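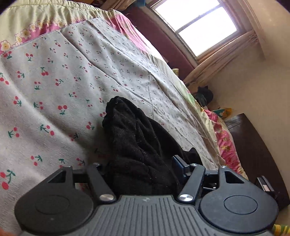

2023-12-11

Bedroom set again, hand-held gripper, soft things only. 87 takes kept this session, which brings the Skivix folder up to 1229. Not bad for a cold morning and one flask of tea!

The black fuzzy stuff is still my favourite to pick up and the worst to label. It bunches up tall between the fingers, and on playback I can't always say where the cloth stops and the black finger starts. The cherry sheet helps a lot – pale ground, small print, so the edges of anything dark stand out nicely against it. I'd like to keep that sheet on for the rest of the week.

Ghazal Babaei wants slower approaches (she's right, my September ones are far too snatchy) and a proper pause after the fingers close. Tried counting two in my head. Felt silly, worked fine.

To do: redo takes 181 onwards with the curtain drawn, the window is very bright from this side. Ask Ghazal if "bunched" and "folded" are one label or two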